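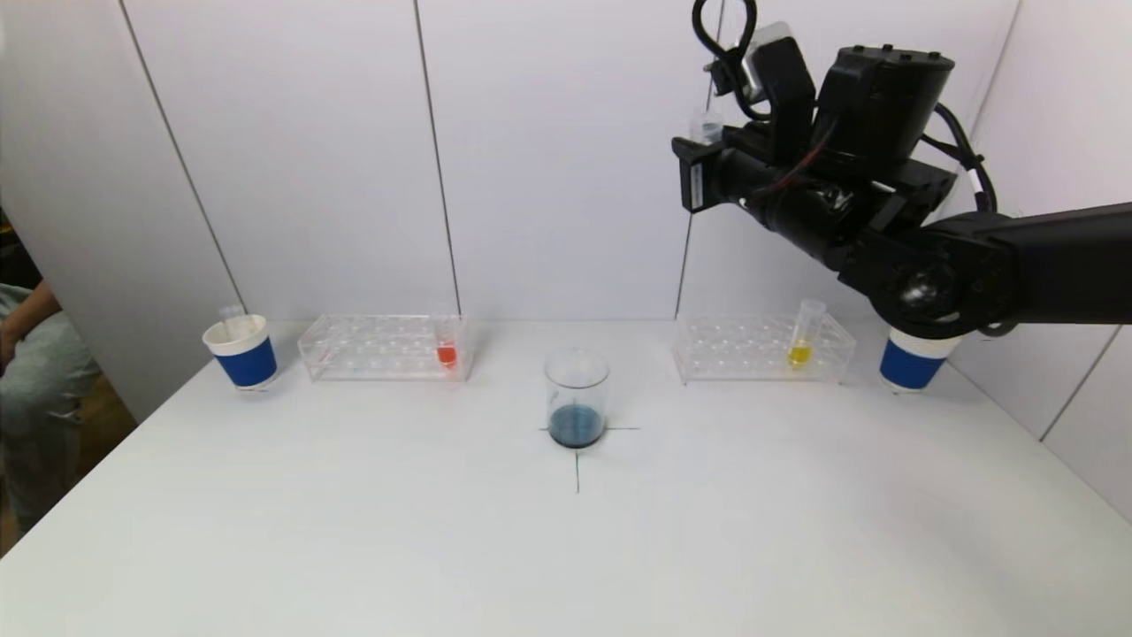
Skotside, March 2019

Our class project this term was color mixing, and I picked the part everybody else skipped, which was setting up the table. I know that sounds like the boring bit, but I ended up liking it a lot!

The plan is easy to explain. You have one beaker of dark blue in the middle, and on each side there's a clear rack with a tube of color in it, orange-red on the left and yellow on the right. The paper cups with the blue band go on the outside, one at each end. Everything for the mixing sits in one row, so you can look along it and see what you've got.

The beaker stands on a black cross drawn on the table. I can't tell you how much that cross helped me. In October, before we had any marks, I kept putting the beaker down wherever my hand landed, and then my notes said things like "a bit left of last time" (very scientific). With the cross you put it back on the lines and get on with your work.

I bought the food coloring from Truvico and mixed it with plain tap water. The blue came out much darker than I wanted – nearly navy – and I was going to throw it out, but a dark blue turned out to be a good test. A few drops of yellow hardly change it, so you have to be patient and write down every step.

The racks are clear, with two rows of round holes. I like them because you can check a tube from the side without lifting it. The cups are just paper cups, and the one on the left is where I keep things standing up.

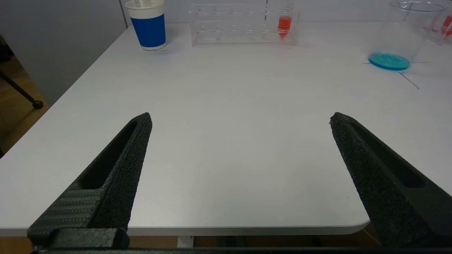

Wouldn't it be quicker to pour everything straight from the bottles, one person in my class wanted to know, and then you could forget the racks completely. Fair point, and I tried it for one afternoon. It was quicker! It was also a mess, and I lost track of which color had gone in first. I went back to tubes the next day and did six more mixes that way, and five of them matched my color chart. The last one was a sort of swamp brown.
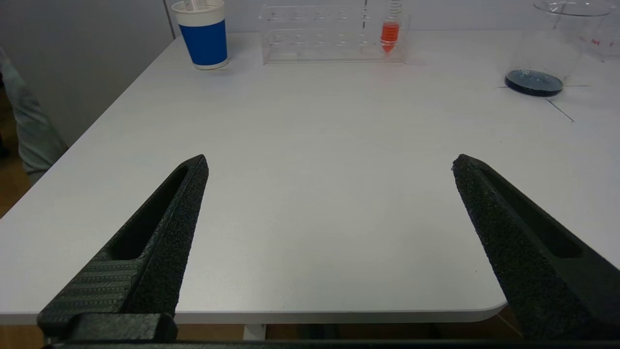
Does it matter which color you add first? For the final shade it made no difference I could see, as long as the amounts stayed the same. It does change what you see along the way, so I picked yellow first and stuck with it.

If I did this again I'd make the blue weaker and label the tubes on day one. I'd also like to try a second beaker with plain water next to the first, for comparing. My full notes and the color chart are in the blue folder at the back of the classroom.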